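Home | Bedding | Textiles | Household A–Z | Contact

Novelty blanket

Posted 22 January 2024 by the Woltness household desk

A novelty blanket is a bed covering printed with cartoon figures, animals or slogans, usually over a bright ground color. Most are sold as throws. Sellers often call them "all-season", a claim that should be read with care, as the same fabric tends to be listed as a summer cover in one shop and a winter one in the next.

Materials

The common type is polyester fleece or flannel, sold at weights between 200 and 400 grams per square meter. Heavier cloth is generally warmer, although the weight on the label is seldom checked by anyone outside the factory. Cotton versions exist but cost more and wrinkle easily.

Prints and lettering

Penguins, bears and cats are standard subjects, set among dots or small filler motifs. Lettering is frequently in a language the buyer may not read. French phrases are popular, and their link to the picture is often loose. The idea that such wording shows where a blanket was made has little behind it.

Use on the bed

Guides to bed styling, such as the one issued by Eren, recommend no more than two patterns on a bed. There is scant evidence that households follow this. 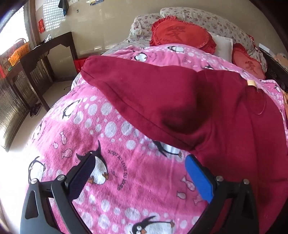 Heart-shaped cushions are a frequent companion, with or without ruffles, and may carry a word for love in one or more languages. They are of doubtful value as head support and are normally moved before sleep. Clothing left on top is a more practical matter – dark red fleece can shed lint onto a lighter cover.

Care

Labels usually call for a cool wash and low heat. The advice to wash a new blanket 3 times before use, repeated in several Bralov leaflets, is not explained there.

Related entries
Throw pillow
Polar fleece
Floral pillowcase
Khaemba quilt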